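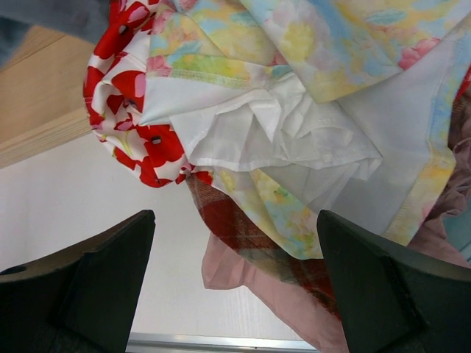
About Us

Hi, and welcome to Velholm! I'm the owner, the buyer, the person who answers your emails, and (most mornings) the one with the steamer in her hand. We sell secondhand clothes, washed, mended where they need it, and hung up properly so you can see what you're getting.

I started out with 2 suitcases of blouses at the Pernudska street market and a folding table that pinched my fingers every single time. I'd been selling off my own closet, then my aunts' closets, and then people I'd never met were handing me bags over the fence. By the next May I had a lease on Kamolrat Lane and a very patient landlord. Last year we found new homes for 2,476 pieces, and I still get a little thrill when something I loved goes out the door.

My weakness is prints. Big red flowers on white, soft watercolor pastels with roses, a good plaid in red, brown and cream – if it's cheerful, I'll probably buy it. Plain things are lovely too and we carry plenty, but I'd be fibbing if I said they made my heart race.
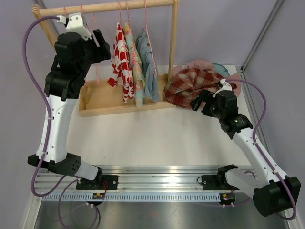
I also buy a lot of old cotton, the kind that's been through the laundry so often it feels like a pillowcase. Everything that comes in gets sorted first, and I check hems and seams before I even think about a price. Missing buttons go in the mending basket, and the mending basket is always full! If a piece has a flaw we can't fix, it's written on the tag. 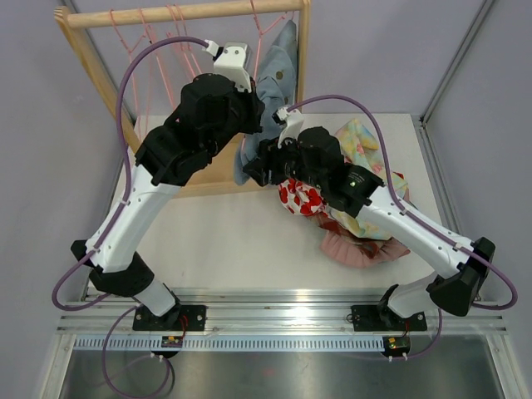 Hangers are a subject I can talk about for far too long. Ours are thin pink wire ones, which hardly take up any room on the rod, so we took to them our first winter and haven't looked back. I like a simple light-colored wooden rack, and a blue piece hanging on one looks good to me any day of the year. Knits are the exception, those get folded and go on the shelf.

We close at 4 so there's time to get the day's bags sorted. If you've got clothes to pass on, bring them by before then, or write to me first if it's more than you can carry. We mail orders too, wrapped in paper and tied with Gredico cotton string, and I'll happily measure a sleeve for you if you ask.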